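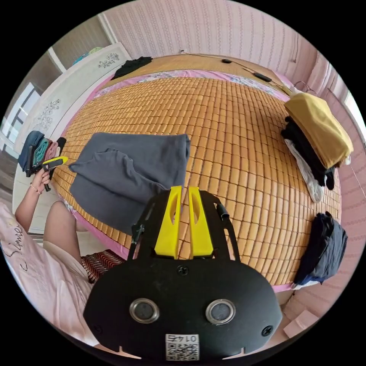 Folding on the bamboo mat, gripper 0145

Gripper stops recording partway through a fold

Posted by Tamsin Kincaid, Sep 19, 2026

We're collecting clothes-folding runs with the hand-held grippers, the kind with two yellow fingers. Mine records beautifully until I reach across the bed for something dark and flat, and then it quits. No beep, no light, no farewell. I find out when I upload and a run that ought to be 603 frames long has 34. It has done this on 16 runs now. Firmware is 2944. Pale shirts never set it off. Do I have a bad unit or a bad attitude?

Gus Whitlock
Try turning it off and on. Worked for mine, though mine had a different problem.

Ifor Howells
I'd look at tracking before blaming the unit. Ours at Altthorpe did the same over a tiled mat. Rows of identical little tiles look the same wherever you point, so the software loses its place, and on that firmware it drops the run without mentioning it. A big dark garment in the middle just takes away what else it had to look at. Put a plain sheet over the mat and do ten folds. If they all survive, there's your culprit. Also check the log for "pose lost" right before the stop. If it isn't there, suspect the battery contact and send the thing back.

Arlo Szabo
Seconding the sheet. Not a patterned one. I used a checked one and lost an entire afternoon in March, plus some goodwill at home.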